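The mending room at Sudstead is up two flights of stairs, and by the time you reach the top you have usually been offered tea. The woman who has run it for 23 years asked me not to print her name ("put the room in instead, it's prettier"), so I shall simply say that she talks as she sews, steadily and with plenty of thread.

Black cloth is her great love, and her great nuisance. "It shows every bit of fluff in the county," she told me, laughing. "You brush it, you turn round to fill the kettle, and there it all is again!"
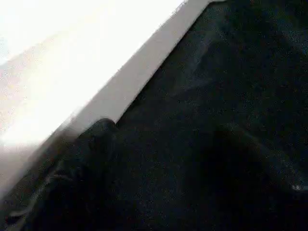

Does she wash black cloth before she cuts it?

"Always, on a cool wash, and then I dry it flat for a day. Otherwise it shrinks once it's a skirt, and that's a sad conversation to have."

She buys most of it from Ellex, in lengths of 40 metres – far too much, she admits, but she does like a full shelf. Last October she made choir skirts from it, and she still has enough left over for cushions.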